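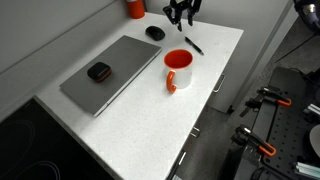

厨房台面当书桌用，我已经坚持很久了，越用越喜欢！这页常见问题就是写给同样想这么干的人：家里没有多余的房间，或者有房间但就是爱待在厨房，想在台面上打开电脑干点活，到了饭点又能痛痛快快把地方让出来。我自己最满意的一招是"叠起来"，电脑合上，黑色的拉链小包直接搁在盖子上，要挪就一起挪；白杯子放在电脑旁边，里面是亮橙色的，把手也是橙色，一眼就能看见，伸手不会碰翻。带斑点的白台面也帮了大忙，黑鼠标、黑笔放上去清清楚楚，收东西的时候几乎不会落下什么。下面的问题是从172封来信里挑出来合并的，问得最多的排在前面，后面有几个比较偏门，可我觉得特别有意思，舍不得删。

首页 台面日记 常见问题 来信选登 收纳清单 联系我们

一、刚开始的时候

我家台面很短，也能用来办公吗？

能！先别急着量尺寸，把你每天真正要用的东西摆上去看看。电脑、鼠标、一支笔、一个杯子，加上装线的小包，大多数人就这么几样。台面短，往往是被别的东西占短的：三瓶开了封的酱油，一摞外卖送的筷子，一个从来没装满过的水果盆。来信里有一位住在Wirkham的读者，整条台面除去水槽和灶就剩下一小截，她把微波炉搬到了冰箱旁边的矮柜上，马上多出一个刚好放电脑的位置。她写信时一连用了四个感叹号，我看了也跟着高兴。

电脑应该平行着墙放，还是斜着放？

我喜欢斜着放。厨房台面通常没有书桌深，平行着放的话手腕容易悬在边缘外面，斜过来以后对角线长一些，手臂有地方落。斜着放还有一个好处，人可以侧身站，脚尖不会老是顶着柜门。你可以两种都试一天，看晚上肩膀的感觉。左撇子记得朝另一个方向斜，我第一次教朋友的时候完全忘了这件事，她别扭了一个下午才告诉我。

离灶多远才算安全？

开着火的时候，电脑不要在台面上。这一条我很死板，没有"多远就可以"的说法。油会溅，汤会溢，锅柄会转过来，哪样都不值得赌。玻璃面板的灶特别容易让人放松警惕，关了以后平平整整，看着就像台面多出来的一块，于是顺手把本子、充电器往上放。请别这样！哪怕当天没开过火也别放，习惯一旦养成，早晚有一次会放在还烫着的灶圈上。我的做法是把灶当成墙，东西摆到它旁边为止，决不越过去。

那烧水呢，电水壶总可以吧？

电水壶放在电脑的另一头，壶嘴朝墙。蒸汽往上走，如果头顶正好是吊柜，柜底会积水珠，滴下来的位置就别放纸。我一般是先把水烧好，杯子倒满，再打开电脑，中间续水就走过去续，正好活动活动腿。

需要买新的收纳用品吗？

先不要买。真的，先用两周再说！我见过太多人还没开始干活就抱回来一堆格子盒，结果盒子自己占了半个台面。一个小拉链包，一个现成的杯子，够你起步了。两周以后如果还有哪样东西每天都没地方去，再为那一样东西想办法。

二、每天怎么摆，怎么收

你说的"叠起来"到底怎么做？

顺序是这样：先把线拔了，绕好，放进小包；电脑合上；小包放在电脑盖上；鼠标和笔最后拿。拿的时候一只手托住电脑底下，另一只手的拇指轻轻按住小包，整摞端走。纸太多的话夹在电脑和小包之间，小包的分量刚好压住。小包要选软一点、扁一点的，里面别塞太硬太重的东西，电脑盖子经不起一直压着。我的规矩是单手捏着不费劲的重量才可以放上去。

小拉链包里装什么？

充电线，耳机，一块擦屏幕的布，一个U盘，两枚回形针。回形针是怎么进去的我也说不清，但每次都用得上。不建议装药片、口红、零食，这些东西一旦漏了，遭殃的是线头。也不建议装钥匙，道理很简单：出门时你会找遍全屋，最后在厨房里想起来。

收拾一次要多久？

Chukwuemeka Garba刚加入我们这个小圈子的时候，拿着手机掐过表，第一次收了14分钟，他很沮丧。后来他把"要收的东西"和"要想一想再收的东西"分开，后一类统统先放进一个浅托盘，饭后再处理，速度一下子就上去了。慢的原因几乎总在那几张不知道该不该扔的纸上。给它们一个托盘，别在锅开了的时候做决定。

鼠标要收起来吗？放着也不碍事吧。

我收。鼠标很小，可厨房里的水总有办法找到它，面粉更是。要是你家台面很长，它能待在离水槽和灶都远的那一头，留着也行，收电脑的时候顺手推到墙边就好。黑色鼠标在浅色台面上显眼，这是优点；在深色台面上我就遇到过有人把砧板压在鼠标上的，切了半根黄瓜才觉得砧板怎么不平。

笔总是滚到地上怎么办？

斜着放，让笔夹朝下卡住，或者干脆换一支六棱的铅笔。带笔夹的圆杆笔只要笔夹着地就不太滚。把笔插在杯子里听起来方便，可喝水的杯子别拿来插笔，你会忘的。Ifeoma Ogunleye就忘过，她说那杯茶味道还行，我不予置评。

杯子放在哪边好？

放在你不用鼠标的那一侧，再往里推一点。把手朝着你伸手过来的方向，这样拿的时候手指直接勾住，不会先撞到杯身。内壁颜色鲜亮的杯子我特别推荐，从上面看下去，一圈亮色就是个小路标。纯黑杯子配黑台面，我试过一个冬天，擦了三回键盘，后来就认输了！

杯垫要不要？

石材和人造石的台面，杯垫主要是防咖啡圈。我用一块旧毛巾裁的方布，脏了扔洗衣机。软木的也好，就是湿了要立起来晾。玻璃杯垫不推荐，滑，而且放下去声音很大，开语音会的时候同事会以为你在敲桌子。

靠墙那一侧能不能放高的瓶瓶罐罐？

能，靠墙正是放高东西的地方，前面留给手。圆筒形的罐子贴着墙立一个两个，颜色亮一点，心情也跟着亮。别排成一整排，排满了以后擦墙根要一个一个挪，人一懒就不擦了。我自己的标准是：一手能把靠墙的东西全挪开，另一手拿抹布，一趟擦完。

三、台面本身

斑点台面显脏还是不显脏？

碎屑不显，这既是福气也是麻烦！白底带斑点的台面，面包渣落上去跟花纹混在一起，看着干干净净，手掌一抹全是颗粒。所以我不靠眼睛，靠手。干活前用干的手掌整个抹一遍，摸到颗粒就擦。咖啡和酱油的印子则很显，好在显了就会去擦。

用什么擦？

温水，一滴洗洁精，拧得很干的布，再用干布收一遍。放电脑的那块地方一定要收干，水膜薄得看不出来，可电脑底下的脚垫会吸住它，拿起来"啵"的一声。酸的东西（柠檬、白醋）在天然石材上别用，会把光泽吃掉。不确定自己家是什么材料，就在最里面的角落先试一小块。

台面会不会太凉？

冬天手腕放上去确实凉。我垫一块薄毛毡，宽度刚好盖住电脑前面那一条，卷起来和电脑一起收。也有读者用切下来的旧瑜伽垫，防滑效果极好，就是颜色有点抢镜。夏天正相反，凉凉的台面简直是享受，六月里我常常把两条小臂全贴上去，开会都多了几分耐心。

会不会划伤台面？

电脑脚垫是软的，不会。容易划伤的是沾在脚垫上的沙粒和盐粒，尤其是盐。厨房里的盐比你想象的走得远。每隔一阵把电脑翻过来，脚垫擦一擦。拖动的时候抬起来再放，别推着走，推那一下最伤。

高度不合适，站着累，坐着又够不着，怎么办？

这个问题来信最多，我单独多写几句。厨房台面是按切菜的高度做的，站着打字对不少人来说略低，容易低头。可以在电脑底下垫一个平稳的东西，比如一块厚砧板（专门留一块，别和切肉的混着用）。坐着的话需要高脚椅，普通椅子坐下去台面就到胸口了。高脚椅一定要有踏脚的横杆，脚悬着半小时腿就麻。我是站一阵坐一阵，打字的时候坐，打电话的时候站，打电话还能顺便把碗擦干。

膝盖没地方放，柜门挡着呢。

对，这是台面办公最大的短处，别人写文章时常常略过去。底下是柜子，膝盖只能侧着。所以我不主张在这里坐一整天，一次一两个小时最舒服。如果你家有一截台面是悬挑出来的，赶快把它让给电脑，那是全厨房的头等座！没有的话，就把最常用的那扇柜门打开，脚伸进去一点，看起来滑稽，可是管用。打开之前先确认里面没放锅盖，我的脚趾可以作证。

横杆拉手老是勾衣服，有办法吗？

横杆式的拉手开抽屉很顺手，一根手指就能拉开，可是毛衣袖口和围裙带子也最爱它。我换成了系在背后的围裙，带子塞进口袋。耳机线要走台面上方，别垂到柜门前面，一转身勾住，电脑会跟着动。有人把拉手换成嵌入式的，当然好，可为了袖口换掉一整套拉手，我还下不了这个决心。

抽屉呢？能不能专门空一个出来？

太能了！这是我最想推广的做法。离电脑最近的那个抽屉，腾空，铺一块毛毡，收工的时候整摞放进去，关上，台面立刻属于晚饭。浅抽屉比深抽屉好，深的会越堆越多。抽屉里不要插着电充电，闷。Wollden有位读者腾出来的是原来放保鲜袋的抽屉，保鲜袋搬去了水槽底下，她家里人找了好几天，各位动手之前先在家里打声招呼。

四、和家里人怎么相处

家里别人要做饭，我还没干完，怎么办？

我们家的办法是"水开为号"：有人把锅接上水放到灶上，我就知道还有几分钟，开始保存文件。水开之前电脑离开台面。这个信号比开口催温和得多，谁也不用当恶人。也有人家用厨房灯，灯一开就是要做饭了。选一个你们都会注意到的动作就行。

孩子总来拿我的笔。

给他一支自己的，颜色不一样，放在他够得着的地方。我家小的那位用过一阵以后，反过来提醒我把笔盖盖好。他画画时坐在餐桌边，我站在台面边，两个人各干各的，那段时间是一天里我最喜欢的时候。

和合租的人怎么分台面？

我在Rellcombe住过三年合租，四个人一条台面。那时候定了一条：谁的东西过夜留在台面上，第二天就归到走廊的篮子里，24小时之内自己去领。听着严厉，执行起来大家都笑嘻嘻的，因为每个人都进过篮子。真正难办的是"大家的东西"，没人认领的半瓶油，没人记得买过的香料。每月挑一晚一起看一遍，煮一大锅面，边吃边决定，比在群里发消息快多了。

家里人觉得电脑放在厨房很乱，怎么说服？

不用说服，请他看收完以后的样子。我试过讲道理，没用；后来连着几天饭前把整摞东西收进抽屉，台面擦得亮亮的，对方自己就不提了。另外，颜色少一点会显得整齐很多。灰的电脑、黑的小包、黑的鼠标放在一起安安静静，再配一点橙色，看着就很舒服。要是包是花的、鼠标是粉的、杯子是绿格子的，同样几件东西也会热闹得多。当然，你要是喜欢热闹，就热闹着来！

五、比较偏门的问题

台面下方没有插座，线怎么走？

别从灶和水槽前面走，这两处宁可绕远。多数厨房墙上有一两个给小电器用的插座，线沿着墙根走，用可以撕下来的小夹子固定。最省心的是充满电再来，用电池干活，电快没了正好休息。我把这当成闹钟，比番茄钟有说服力。

视频会议时背景是锅碗瓢盆，会不会不像样？

我见过的同事里，没有谁因为背后有口锅被笑话过。要介意的话，背朝那面空墙站，浅灰浅白的墙最好看，光也均匀。抽油烟机记得关，你自己习惯了那声音，话筒可没习惯。冰箱的嗡嗡声一般收不进去。还有，开会时别去拿薯片，这一条和厨房无关，纯粹是我的个人请求。

听说有种日本的折叠小台子，适合厨房吗？

来信里说的应该是Tsuchiya那款，我借朋友的用过一个周末。收起来很薄，立在墙边不占地方，打开以后刚好够垫高电脑。我打字重，后来还是回去用我的厚砧板了。打字轻的人也许会很爱它，最好找人借来试试，摆在自家台面上敲几行再决定。

地面是深色的，东西掉下去找不到。

哈，这个我太懂了！深灰地面专吃黑色小物件，笔帽、耳机套、螺丝，掉下去就像没存在过。用手电筒贴着地面横着照，影子会拉得很长，一下子就找到。白天也管用。找的时候顺便看看柜子底下的踢脚板，那里常有意外收获，我找耳机套找出来过一枚去年的硬币和半包酵母。

台面一头想留给做手工的东西，能和电脑共处吗？

能，中间留出一条缝，宽度放得下一只手。胶水、颜料、锉刀都在手工那头，尤其是会掉粉屑的活，做完先扫再开电脑。夹具有鲜艳手柄的更好找，夹在另一张桌子边上当挂钩也不错，我挂抹布。要是手工占的地方一天天长大，那就给它单独找张桌子吧，它已经长大成人了。

有没有你试过之后放弃的办法？

有好几样。墙上的磁条，本来想吸小剪刀和U盘，结果每次都先把菜刀吸上去了。桌面小垃圾桶，两天就满，里面永远是茶包。还有按颜色分类的文件夹，四个颜色，我只记得住橙色是干什么的。最可惜的是一个旋转的笔筒，转起来太好玩，干活的时候一直在转。

做这一页花了多少时间，来信还收吗？

收，一直收！这个邮箱开到现在，连问题带闲聊一共收到3,894条，选进常见问题的只是其中合并过的一小撮，其余的都在"来信选登"里慢慢整理。Ifeoma负责拆信，Chukwuemeka负责把相近的问题归到一起，我负责试，试完再写。写信时请说一下台面是什么材料、哪边靠墙、灶在左还是在右，能画个草图更好，画得歪歪扭扭完全没关系。回信慢的话请多等几天，通常是我正站在厨房里，照着你说的摆法一样一样挪东西。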